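Zaltidow Home Kit — README

Scenes, robot model and recorded episodes for two-arm indoor work in simulation. Maintained by Hiếu Đào and Cúc Triệu at Amitz.

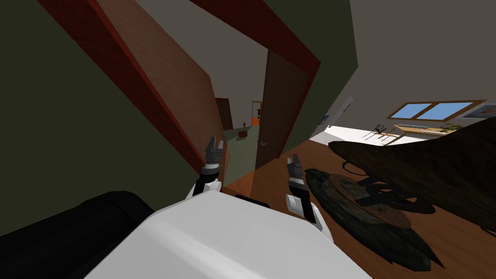
Head view in scene set Văn: both grippers, the open door and the corridor with the green floor.

What you get

The kit is sold as one download. It contains the furnished apartment scenes, one robot with two arms and two-fingered grippers, a small set of movable objects, and 300 recorded episodes made by people who controlled the robot by hand. Everything is rendered. There are no recordings from real homes, and no real person appears in the data.

The scene set is called Văn. It has 4 apartments, and each of them can be loaded with the doors closed, open, or placed at a random angle. The door handles are levers. The hinge has friction, and you can change the value in the scene file.

Requirements

The kit runs on the Indunen simulator, version 2 or later. Older versions will load the walls and the floors, but they ignore the door joints, so the doors stay where they are. Please check your version before you write to us.

You need 20 GB of free disk space after unpacking. A graphics card is necessary for the camera views. The physics alone can run without one, and we use it like this on our build server.

Installation

Unpack the archive in a folder with no spaces in its path. Set the variable ZALTIDOW_HOME to this folder. Then start the program check_scenes, which is in the folder tools. It opens every apartment one time and writes a line for each. If a line says "missing mesh," the archive was probably not unpacked completely.

The license file must be in the top folder, next to this README. It is not searched for in other places.

Episodes

Each episode is one folder. Inside there is a video from the head camera, a table with the joint positions of both arms, the state of each gripper, the position of the base, and a text file with the instruction that the operator received. The instructions are written in English, and a part of them also in Vietnamese. We kept the spelling of the operators.

The tasks are of three types: go through a door, bring an object to another room, and move an object that lies in the way. Long tasks combine these. Episodes where the task failed are included and have the label "fail" in the table. We think they are useful for training a success detector, but you can leave them out with the option skip_failed.

The head camera moves with the head, and operators were free to turn it how they liked. If your model expects a level horizon, use the camera pose column to correct the images yourself — we do not ship corrected videos.

Known problems

Light from the windows is very strong in the brighter rooms, and the floor there can become pure white. Lower the value sun_gain in the scene file if this disturbs your detector.

Thin objects with many curved parts have a simplified collision shape. A gripper finger can go a little inside them before contact is registered. We want to repair this in the next release.

When two large objects start at the same position, the simulator pushes them apart quickly and they can land far from the place you asked for. Call settle() before you start to record.

Not intended for

Please do not use the kit as the only safety test for a robot that will work near people. The contact forces were tuned so that the motion looks correct, and they were not compared with measurements from hardware.

License and price

One license is valid for one laboratory or one company team. Students can ask for the free version, which contains a single apartment and no episodes. You may publish images and videos made with the kit. You may not publish the meshes.

Changes in the May release

Door friction can be edited.
The wrist joints of the left arm had the wrong sign in the table, corrected.
Wood textures for floors and doors are sharper at short distance.
The option skip_failed was added (thanks to the users who asked for it).

Contact

Questions about the scenes go to Cúc Triệu, questions about the robot model and the episodes to Hiếu Đào. The support form is on the Amitz product page. Please attach the output of check_scenes.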